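Kubo 夹爪的手指怎么保养?右边那根回零总是有偏差

发帖人:Maribeth Samonte
2023年9月
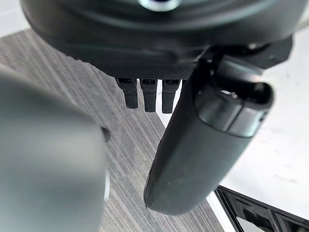

大家好,我的中文是后来学的,有写错的地方请多包涵。我们的单元是一台机械臂配 Kubo 夹爪,工作是从料盘里取小零件,放到桌面上的定位点。从上个星期开始,夹爪回零以后,右手指的位置每次都不太一样。我已经做了下面的事情:用无尘布擦了两根手指,把支架的螺丝重新拧紧,控制器也重启过。报警记录里只有代码 548,手册上写的是“位置偏差”,没有更多说明。

请问应该先检查手指的安装,还是先检查腕部的接头?

sokano_fan 回复:
先查手指根部。圆柱形的手指,端盖和杆身之间有接缝,灰尘进去以后会顶住一点点。拆下来吹干净,再装。拆以前记得断电,并且做好左右的记号。

老周修机 回复:
不同意楼上。548 我遇到过,是接头没有插到底。手指脏了只会夹不稳,不会每次回零都不同。楼主先把腕部的接头拔下来重新插,再跑一遍回零。

sokano_fan 回复:
老周,你那台是 Clarkness 的控制器吧?代码不一定是一个意思。

老周修机 回复:
是 Clarkness。好吧,这一点我不能保证。可是插接头只要两分钟,拆手指要半个小时,当然先做快的。

Maribeth Samonte 回复:
谢谢两位。我们的控制器是 Rondness 的。我今天先重新插了接头,然后跑了70次回零,偏差比以前小,但是还有。明天停机的时候拆手指。还有一个问题:支架的螺丝需要涂螺纹胶吗?8月换手指的时候,我的同事没有涂。

灰手套 回复:
要涂,用低强度的就可以,高强度的下次你拆不下来。还有,换过手指以后做过零点标定没有?Rondness 的菜单里,参数292是手指零点,换完必须重新写入。

Maribeth Samonte 回复:
没有做!我查了保养记录,8月只写了“更换手指”,没有写标定。

老周修机 回复:
那先标定,别的都放一放。

sokano_fan 回复:
我还是建议先拆开清洁,再标定。不然标定完了又拆,等于白做一次。

灰手套 回复:
同意 sokano_fan 的顺序。清洁,装好,涂胶,等胶干了再标定。旧的参数先抄下来。

Maribeth Samonte 回复:
明白了,就按这个顺序做。旧参数我已经抄在保养本上。做完以后我把新的数值贴上来。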